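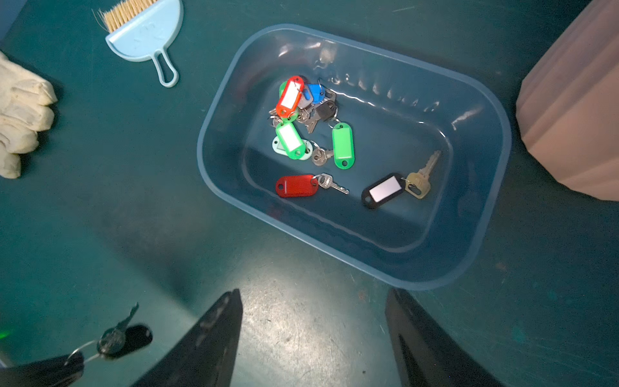

Keys and tags in the sorting tub at the Pomix open day, Dollow.

I manage lettings for a small firm in Arndale, and I went to the Pomix open day in July because Divya Joseph, who runs our office, had seen that the robots there would be handling keys. We look after a lot of keys. I wanted to know whether a machine could take any of that work away from us, and whether I would want it to.

My view after 2 hours is that the machine is the easy part to admire and the hard part to judge. An open day shows you a task somebody has already chosen. The visitors stood back, the staff answered questions politely, and most of what we asked was about speed. I think that was the wrong question. A slow robot that never mixes up two flats would be worth having. A quick one that does it once a month would cost us a locksmith and a tenant's good will.

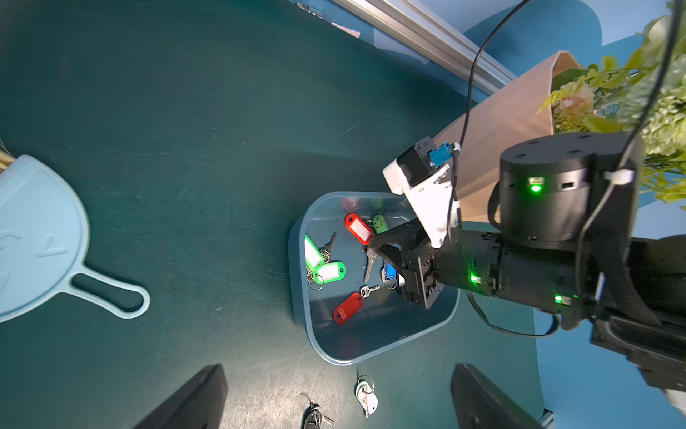
Key handling in our trade is mostly about telling like from like. Fernandes, the firm we took over, left us 2000 keys in biscuit tins, and it took us six weeks to match them to doors. The bin at Pomix was kinder than that, with its bright green, red and blue tags, though even there two green ones with white labels lay one on top of the other. A person would lift the upper tag and read both without thinking about it. I would want to watch a robot do that many times over, with our own worn tags, before I trusted it with a front door.

None of this is a complaint about Pomix. The engineer I spoke to was frank that picking up a key and knowing which key it is are separate problems — and that the second may be better solved by a barcode. I wish more firms talked like that to the public. Divya wants to go back next year with a tin of our worst ones and ask them to try it, and I have told her I will drive.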